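The Clanley Office

The Gresari Lock and Key Company maintained its Clanley office on the second floor of a former bank, above a shop that sold lamps. Customers were received between eight in the morning and five in the afternoon. Calls after that hour were forwarded to the technician on duty, who for most of August was Tín Ông.

At 9:40 one evening Mr. Ông was instructed to attend a residence on Suvby Road, where the occupant, a Mrs. Nghiêm, reported that she could not enter her home. He arrived at 10:05 and asked her for identification, as company procedure required.

"It is inside," said Mrs. Nghiêm.

Mr. Ông noted this on the form. The form provided for such cases. A customer without identification could be admitted if a neighbor was willing to sign, and Mrs. Nghiêm named the house across the road. The neighbor came out in a coat, signed where he was shown, and went back in without speaking to her.

The lock was an older model with a brass face. Mr. Ông had fitted up to 300 of the same kind in his first years with the company, and he opened it with little trouble. The door moved inward a few inches and stopped against a chain.
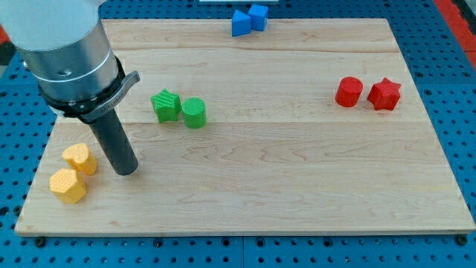
Robot arm over a maple-colored wooden board.

He stepped back. A chain could be fastened only by a person inside the house.

"Does anyone else live at this address?" he asked.

"My sister," said Mrs. Nghiêm. "She has the upstairs."

"Is she aware that you are locked out?"

"She is the one who did it."

The company's manual ran to 100 pages and dealt with quarrels in a single paragraph. The technician was to take no side, to offer no advice, and to withdraw if the right of entry was in dispute. Mr. Ông asked whether Mrs. Nghiêm's name appeared on the deed. She said that both names did, and that their father had paid 4,000 dollars for the land and left it to them on the condition that neither could sell without the other. They had not agreed on anything since.

A light came on at the top of the stairs. Through the gap Mr. Ông could see a pair of slippers and the hem of a green robe.

"Who is that with you?" said a voice.

"The locksmith," said Mrs. Nghiêm.

"What does he charge?"

Mr. Ông stated the evening rate. There was a silence — a long one, by his later account — and then the slippers came down the stairs, one step at a time, and the chain was drawn.

"You might have knocked," said the sister.

"I knocked for an hour."

Mr. Ông presented the invoice. Each sister examined it in turn under the hall lamp. The elder went to find her purse, and the younger held the door for him while he packed his tools. In the space marked Cause of Call he wrote "chain," and after some thought he added the word "family." Then he asked them both to sign.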